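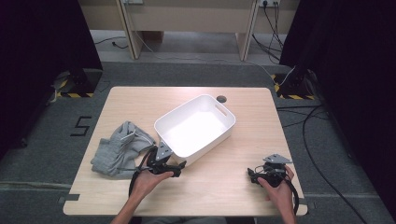

Assunta Guerra wrote under my last gallery that she does not believe in open bins for clothes. She had them for two winters, she said, and everything small went to the bottom and stayed there until March, so now she uses drawers and is happy with them.

I read this comment several times, and I think she is right about the small things. But I have no drawers in the back room, and I like bins, so I will try to explain how I do it.

White bin, grey cloth
Gallery from the back room, Huvura
12/8/24

Welcome to the new page. Many of you know the earlier galleries, the one about the kitchen shelf and the one about the shoes. This one is smaller and it is about soft things: socks, thin sweaters, scarves, hats, all the pieces which do not keep a shape when you put them down. In our apartment in Ganville they lived in bags. When we moved to Huvura I promised myself no more bags, and I have kept the promise except for one, with the swimming clothes, which I do not want to discuss.

Photo: The white bin, empty, on the light table. The grey piece on the left is not folded.

About the bin. It is plain white plastic with rounded corners, and the walls go a little outward to the top. I prefer white inside because dark socks are easy to find in it. With a dark bin I had to carry it to the window every time. The slot in the short side is for the hand, and I use it mostly to pull the bin from the shelf. When the bin is full of winter things I take it from below with two hands.

I bought mine in the Warrier store, on the second floor near the curtains. They had only the big size left, so I went back another day. Please look at the depth before you buy. If the bin is too deep, it happens what Assunta describes -- the small pieces go down and you forget you own them. I want to see the bottom when I move one layer with my hand.

About the table. I do the sorting on it and not on the bed. On the bed I get slow, I sit down, and then the work is finished for that day. The edge is rounded at the corners, so knitted things do not catch there, and the pale top is easy to wipe. It also has a small round hole for cables near the far side. I always tell my nephew not to put buttons near it, and he always puts buttons near it.

About folding. Heavy sweaters I fold in three and put standing, like books. Socks I fold one time only, in pairs, without turning the top over, so the elastic stays good. Scarves I roll. For very soft grey knitted things I have no rule. They open again by themselves, so I lay them loose on the top, and they are the first to be worn anyway.

Cords and drawstrings are my real problem. A loose cord goes around everything in the bin, and when you lift one piece, three others come with it. I tie each cord in a flat bow before the piece goes in. My sister says to pull them out and throw them away, but then the hood has no use.

Labels. Last year I wrote on paper labels from Vurwood and attached them with tape. After one summer the tape was yellow and the corners stood up. Now I use a small card on a string through the handle slot. If the contents change I turn the card and write on the other side.

For Assunta, and for everybody who has the same trouble: I put a shoe box lid in the bottom of the bin, with the sides up, and the single socks go in there. On the first Sunday of the month I lift the lid out and see if some of them have found a partner. Last time it was 2 pairs, and one sock which was never ours.

Comments are open under the gallery. If you keep soft things in another way, please write me how deep your shelf is too, I am looking for one for the hall.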